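Minutes of the Jar & Tin Swap planning meeting, back room at Sabbagh, Saturday, 10 a.m.

**In the chair:** Anca Lazăr
**Apologies:** the Oltevano group (market day)

## 1. Last meeting

Minutes read and agreed. The paint receipts from Gistura have now been found and handed in. Hooray!

## 2. Jars so far

We have 107 jars promised for the swap, which beats last year before the posters are even up. Anca thanked everyone who has been washing labels off at home – the smell of orange oil in her kitchen is apparently permanent now.

Tall jars with screw lids are what people ask for most, for buttons, seeds and brushes. Please keep them coming, and keep each lid on its own jar.

## 3. Silver finish

Long and very happy discussion of the silver jar with the gray lid. Everyone loved the worn look, dark smudges and all, and there was no support for a second coat. Agreed that the uneven silver stays as it is and that we try the same look on six more for the front table.

The ribbed lid stays gray. A suggestion to paint lids to match was put to the room and lost.

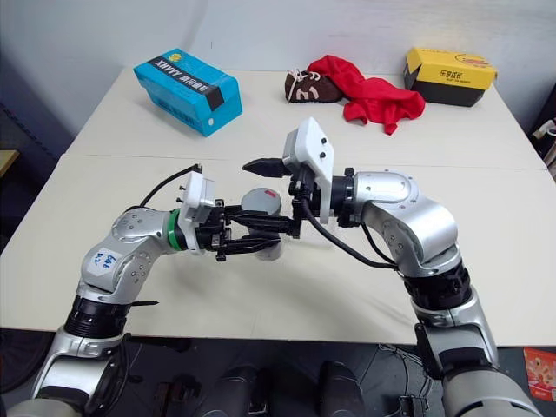
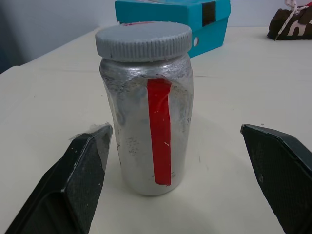

*Sabbagh, September*

## 4. Red tape

The strip of red tape down the front of the silver jar prompted the next question: do we mark all the display jars this way? Yes, with great enthusiasm. Red means "for show, please don't swap." The strip runs down the body and stops short of the base. Anca pointed out that the glossy tape picks up little pale specks, so wipe your table first. Press the top end down well, as it likes to curl.

Plain jars for swapping get no tape at all.

## 5. Tables and money

Pale tabletops again, as the silver shows up so nicely on them. Droltero will lend six folding tables, to be collected the evening before.

Balance stands at $218. Agreed to buy two more rolls of red tape and leave the rest for tea and posters.

## 6. Any other business

- Oltevano would like a kids' corner for decorating small tins. Warmly welcomed; Anca to call them.
- Lids without jars: bring them anyway, we'll have a box.
- Someone left a blue scarf behind last time. It's on the hook by the door.

Next meeting same room, same time. Bring jars!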